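Is a "stain-proof" tabletop coating worth $400?
Home & Kitchen > Furniture care

We have a plain old dining table that takes a beating from two kids and a lot of craft glue. A salesman wants $400 to put a Staviter coating on it and says nothing will ever stick or stain again, with a 12 year warranty. I asked what happens with hot pans and he changed the subject. Has anyone had this done and still liked it by September of the next year? Or do I just buy a tablecloth?

Asif Minhas

Buy the tablecloth.

dhanial_k

I'd want to read that warranty before paying anybody. I had a coating put on a desk by a different outfit and the paper said "normal household use," then left out heat, markers, nail polish and any cleaner they don't sell. So what was left? Water, I guess. My claim got turned down in an email sent at 5 on a Friday.

Ask him for the exclusions in writing. Ask if the warranty stays good if his company folds. If he'll coat a scrap board for you, take it home and be mean to it with mustard and a red marker overnight. If he won't, I think you have your answer.

What I did on the kids' table was sand it lightly and roll on two coats of bright green enamel, then leave it alone for a week. It cost me $40 with the roller. Does it scratch? Sure. But I can touch it up myself, and I don't have to call anyone for permission. I have no idea if it'll last 12 years and I wouldn't trust a person who claimed to know. 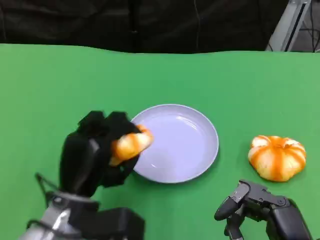
Striped toy pumpkin and a plate on a green tabletop.

One warning, enamel stays soft longer than the can says. I put a lamp down on day three and the ring is still there.

nalen592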